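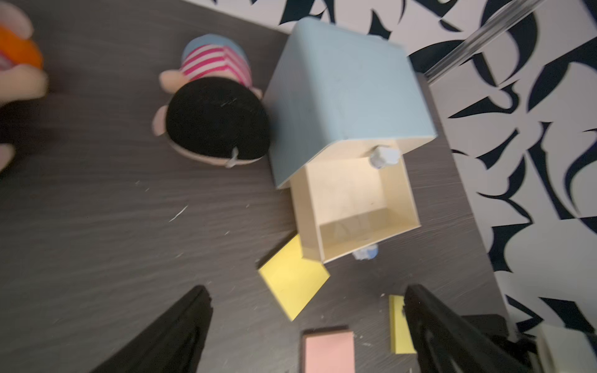 Desk drawer task, seen from the wrist camera. Doll, drawer and sticky notes as set out for the operator.

Wanted: patient people to teach a robot about drawers

Karppinen is looking for demonstration operators to join the data team at our Jollstead site. You will spend your working day steering a robot arm by hand through small domestic jobs, so that a learning system can study what you did and have a go itself. If you have ever taught a teenager to load a dishwasher, you will find the feedback loop familiar, although the arm does not sigh.

We have posts for 5 operators, starting in July. No background in robotics is needed. Our best operator so far came to us from a cake shop.

What the work is

You sit at a bench and move a pair of hand controls. The arm on the table copies you. Everything it sees and every movement it makes is recorded, and one complete attempt at a task is called an episode. A full shift is 200 episodes, which sounds like a great deal until you learn how short an episode is, and then sounds like a great deal again some time after lunch.

The current project is called Tindale and it is all about tidying desks. The arm has to open small drawers, put things in them, take things out of them and shut them again. The things are pads of sticky notes, soft toys and whatever else the task sheet asks for. Between episodes you move everything to a new spot and start over. You will become very good at making a mess in a controlled way, and there is a written procedure for it.

We also want the attempts that go wrong. If you miss the knob, back off and try again, that recovery is worth keeping, and you should carry on and label it. What we can't use is an episode where the operator lost patience and reached in with their own hand. The system learns from that too, and we would like it not to expect help from the sky.

After each batch you fill in a short form: which task, which layout, success or failure, anything odd. "Odd" should be more than one word long. We have a large number of past entries reading "weird" and they have not aged well.

Who we are after

Steady hands and a long fuse. You should be comfortable doing nearly the same thing many times while paying attention to the "nearly". Knitters, model makers, dental nurses, anglers and people who repair watches have all done well in trials. So have people who play a lot of video games, once they accept that there is no score.

You will need to be able to sit for stretches of an hour, see the bench clearly with or without glasses, and write plain English notes. The controls can be set up for left-handed or right-handed use, and the seat and bench both change height. If you need something else altered, tell us and we will look at it before your trial session.

You do not need to be able to code. If you can, please don't fix things without asking.

Hours and pay

Shifts are 4 hours, morning or afternoon, and you can work up to 5 of them a week. There are 3 paid breaks in each shift and you are expected to take them, even if you are on a good run. Pay is hourly, never per episode. We tried a per-episode bonus once, got a great many very fast episodes, and spent the following month throwing them out.

Training is paid at the full rate. It lasts 3 shifts, the first of which is mostly spent learning to pick up one object without knocking over another. Tea and coffee are free. The biscuits are subject to availability and to the software team.

About the recordings

The cameras point at the bench. Your voice is not recorded, so you may say what you like to the drawer. Your episodes are stored under an operator number, and the list matching numbers to names is kept apart from the data. The recordings are used to train and test Erby, our manipulation model, which at the time of writing can open a drawer and has opinions about closing one.

How to apply

Send a short letter to Akosua Adjei, who runs the operator team, by 27/05/2024. A CV is welcome but we read the letter first. Tell us about a fiddly job you have done more times than you care to remember and what you changed about the way you did it. Say which shifts would suit you.

Everyone we shortlist is invited to a paid trial session at the bench. Wear sleeves that stay out of the way, and leave bracelets at home. We reply to all applicants, including those we can't offer a place.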